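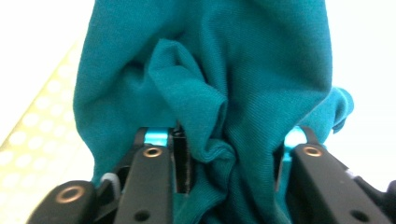 Teal knit fabric, gathered into folds.

What a Moving Estimate Measures

Household goods are priced by weight on long hauls and by hours on short ones, and both systems depend on a number that is fixed before a single carton is taped: the estimated volume of the home. When that number is wrong, the rest of the job is wrong with it. The truck is too small, the crew is short one person, or the customer pays for space that rides empty to the next state.

Crescencio Carrillo has written estimates for Rorum, a regional carrier based in Vendham, for 23 years. He works from a cube sheet, a printed table that gives each common household item a fixed volume in cubic feet. A sofa has one figure, a loveseat a smaller one. The estimator walks the rooms, marks quantities, and adds the column. The total is multiplied by a density factor to give a shipping weight.

Furniture is the easy part of the sheet. A dresser occupies the same space in the bedroom as it does in the truck, apart from the pads wrapped around it. Errors collect in the items that have no shape of their own, mostly clothing, bedding, towels, curtains and rugs. The sheet handles these by carton count, so the estimator has to look into a closet and convert what is hanging there into boxes.

"I open the door and I look at the rod first," Carrillo says. "Then the shelf over it, then the floor. The floor is where people forget they own things."

A hanging rod converts by length. A wardrobe carton takes two feet of tightly hung garments, and Rorum's sheet assumes that figure. If the clothes are hung with gaps, the rod reads long and the estimate comes out high. If they are jammed, the reverse. Folded clothing is harder to judge. Stacked knitwear compresses under its own weight over a season and springs back once it is handled, so a shelf of sweaters will usually need more carton space than the shelf itself suggests.

Density matters as well as volume. A carton of books and a carton of pillows can take up the same cube and differ in weight by a factor of ten. Carriers choose one density factor for a whole household on the theory that the differences average out. In a family house they tend to. In a one-bedroom apartment with a large library they do not, and the weight ticket at the scale will come in above the estimate.

Last August the carrier reviewed its closed files from the previous season and compared estimated weight with scale weight for each shipment. The review covered 3787 shipments. Furniture counts were close throughout. Carton counts were low more often than they were high, and the shortfall was worst in homes where the survey had been done by video.

Video surveys now make up a large share of the work. The customer walks through the house with a phone while the estimator watches and marks the sheet. The method saves a drive, and it is adequate for living rooms and kitchens. It performs poorly in closets, attics and garages, where light is low and the customer moves quickly. Carrillo asks for drawers to be opened and for the phone to be held still in each doorway. He also asks for the space under the beds, which few customers show unless prompted.

Software has been tried. Plurwood, the inventory program Rorum leases, reads the video and proposes a list of items for the estimator to approve. It identifies tables, chairs and appliances reliably. Soft goods give it trouble. A heap of laundry may be entered as a single item or left out, and a throw blanket over an armchair has been listed as a second armchair. The estimator deletes and adds by hand, and on a full house the corrections take up to 30 minutes.

Arain, a smaller carrier in the same market, took a different route. It charges a flat carton allowance per bedroom and bills any excess at a posted rate on load day. The customer sees the rate in advance. The method removes the closet problem from the survey and moves it to the driveway, where the crew chief counts cartons as they go up the ramp. Disputes have to be settled with the truck half loaded.

Carrillo prefers to keep the judgment at the front of the job. His practice is to add 6 medium cartons to any survey of a house occupied for more than a decade, before he has opened a closet. The figure is not on the sheet. He arrived at it from his own old files, and he writes it on the last line, under miscellaneous, in pencil.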